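Grasura Hand-Held Collection: Toledo Gallery

Grasura is our set of gripper recordings made by people instead of robot arms. Each operator carries the tool through an ordinary errand or chore, and the wrist camera records everything the fingers approach, miss, grasp and release. The Toledo batch was collected in November by Saadet Öztürkmen and Kelly Honorato, with Wellington Falcão handling calibration and upload.

The target for the batch was 3,000 episodes. An episode starts when the fingers open and ends when they open again after a release. Episodes shorter than 2 seconds are dropped at import. Operators are asked to keep their own pace and not to repeat a grasp just to make it cleaner, as failed grasps are kept and labeled as such.
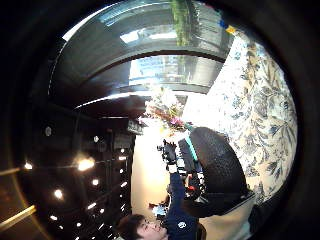
Lens choice took longer to settle than anything else. The first Ferum housing held a narrow lens that lost the target whenever the wrist rolled. The current one uses a fisheye, and we store the raw view with its dark border intact. Cropping happens at training time. Cremilda Lins tested both orders on the Toledo batch and found that early cropping removed useful ceiling and window features from pose tracking.

Lighting is not controlled. Recessed lamps, strip lights and daylight through glass can all fall in the same view, and exposure is locked only for the calibration clip. Patterned fabric, netting and flowers are tagged at the episode level, so they can be held out as a test group.

Labels are written in Vular, our annotation tool. Each episode gets a verb, an object class and a free-text note of up to 17 words. Etelka Vida reviews the notes and merges duplicate classes once per batch. Bystanders are masked before any release outside the group, and the masked and unmasked versions share an episode number.

Known problems in this batch: the clock on the second tool drifted against the finger encoder, and the affected episodes carry a sync flag. Pose tracking drops out in fast wrist turns close to plain walls. Those segments are marked and excluded from the default training split.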